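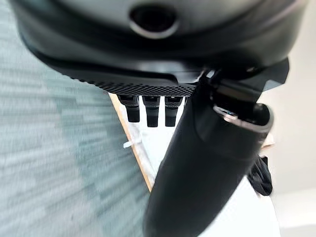

I went to the Prulodton open day expecting to be annoyed, and I should own up to that before I say anything else. My brother-in-law had a spare ticket and I had a free afternoon in June. The invitation promised "a working home, with help in it", and I have been promised help in the home by machines since I was a child. So far I have got a dishwasher, which I like, and a robot vacuum, which I don't.

The place is a converted print works. Upstairs they've built three rooms inside the big room, with proper walls and skirting boards, and you queue to go round them in groups. Ours was the last group before tea. There were 39 people on the list for the day according to the woman with the lanyards, and I'd guess most of them worked for somebody who wanted to sell something to Prulodton.

We were put outside the bedroom. It had a bed with a white duvet, a couple of bits of clothing left on top, grey stripy carpet, pale walls. It looked like a cheap hotel after the guest has gone down to breakfast. The task of the hour was clothes on the bed. The robot is called Kernow, though the man running the session, Fuseini Nartey, mostly called it "the unit" and once, when he thought his microphone was off, "mate".

He was good, I'll give him that. He didn't oversell. He told us at the start that clothes are hard for robots as they never lie the same way twice, that we might see it do very little for long stretches, and that we were welcome to wander off. Two people did.

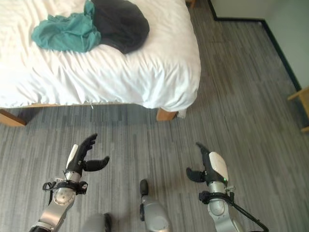 What struck me first was how long everything takes. I don't mean slow like an old person is slow, where you can see what they're up to. I mean that it stands at the foot of the bed with its arms out in front of it and you have no idea whether it's thinking, waiting for someone at a desk to press a button, or broken. I asked Fuseini which of these it was at one point and he said "a bit of the first one", and then went to look at a laptop.

There's a lot of bed in a bed, too. I'd never thought about this. You or I would lean across, or put a knee on the mattress, or just walk round the side. A shirt dropped on the far half of a bed is no trouble to anybody with a back that bends. For Kernow it's a matter of where to stand and what to reach over, and I spent a good while wondering why they hadn't put the clothes nearer. Then I decided it was to their credit that they hadn't. My clothes are never near either.

The hands are the bit everyone wanted to talk about. They're black, with proper fingers and a thumb, and white covers on the back, and there's a screen on a stand showing what the small camera by the hand can see. A lad next to me thought the screen was the best thing in the building. I found it baffling. Half of what you get is the hand itself, all thumb, and behind it a slice of carpet or a patch of something white. If I had to find my socks using that view I'd go barefoot.

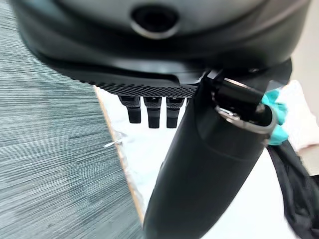

During the break they gave us a leaflet. It said the project had logged 473 hours of "household practice" and I'd like to know what counts. Does standing there count? If I stand in my kitchen for an hour looking at the washing-up, have I practised? I put this to a woman from Zerska, who make the joints or the software for the joints (I lost the thread), and she laughed and said it was a fair point and that the hours with nothing much in them were useful as well. I wrote that down and I still don't know what I think of it.

The price wasn't in the leaflet. I asked about that and was told it was a research machine and not for sale, which is fine, but the first page had a drawing of a family on it.

Second session, same bedroom. I stayed for it mainly out of stubbornness.

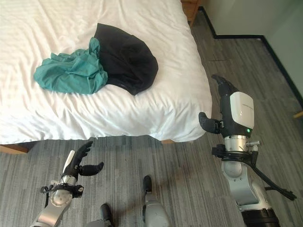
Fuseini took questions while this went on, and they were better than the ones before the break. A retired nurse wanted to know what happens if there's a person in the bed. He said plainly that they don't allow it and won't for a long time. She asked what use it was to her old patients, then, who were nearly always in the bed. He said he didn't have a good answer. I liked him more for that than for anything in the leaflet.

Someone else asked about the noise, someone about the cable at the wrist and whether it gets caught on things. (He said yes, sometimes.) A man in a Wojcik fleece asked a question that lasted so long I went and got another biscuit.

So do I want one? No. I can see that picking up a jumper is a harder problem than I'd given it credit for, and I did come home and look at the heap on my own bed with a bit more respect. But a hard problem for them isn't the same as a problem for me. It takes me a minute to clear that bed when I can be bothered, and the trouble has always been the being bothered.

They're running another one next year, with the kitchen open. I've put my name down. The 161 bus stops right outside, if you're thinking of going, and the tea is free but bring your own milk if you're fussy.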